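Shop Tips: Bin Picking Setup, Groltville Shared Workshop

Last updated January 22, 2024

Quick notes from our arm build, mostly stuff we got wrong the first time. Add yours at the bottom.

Bin first, arm second. We did it backwards and redid the reach settings for 9 evenings. Put the bin where it's going to live, then teach the positions.

Sloped walls. Yes. Straight sides = toys stuck in the corners forever. Ours slope in toward the floor and most things roll back to where the fingers can get at them.

Bar clamps before screws. You WILL move it. Four on the back corners, snug, not gorilla tight. Check them every morning, they creep. Screws only once you've gone a month without touching it.

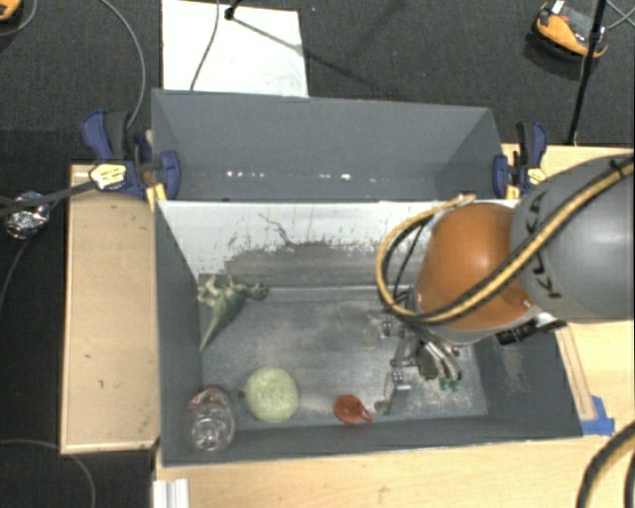 Cables. Leave a fat loop at every joint, then run the arm by hand to its worst pose before you tie anything down. We pulled a connector out in July by skipping that. Tie wraps loose enough to slide a pencil under. Off the floor where people walk, please.

Test objects: raid the toy box. Mix of hard and soft, round and long. Balls are easy. Clear plastic is a pain, the camera looks right thru it, so start with solid colors and throw in a bottle later when you're feeling brave. Nothing with glitter.

Line the back wall with something white and cheap. It gets filthy. Swap when it bugs you.

Slow down near the floor. We cap speed for the last bit of travel. 273 picks on the old Jetora fingertips before one split, then 59 on the next set becuase someone turned the cap off. Tultgate ones are holding up ok so far, 239 and counting.

Blue tape for marking the bin corners on the table. Peels clean, shows right away if things shifted.

Keep the e-stop where your left hand already is. Not behind the monitor.

Wipe the bin floor with a damp rag, no spray cleaner, leaves a film and the grip goes weird.

Still to do: better light stand, spare fingertips, label the breakers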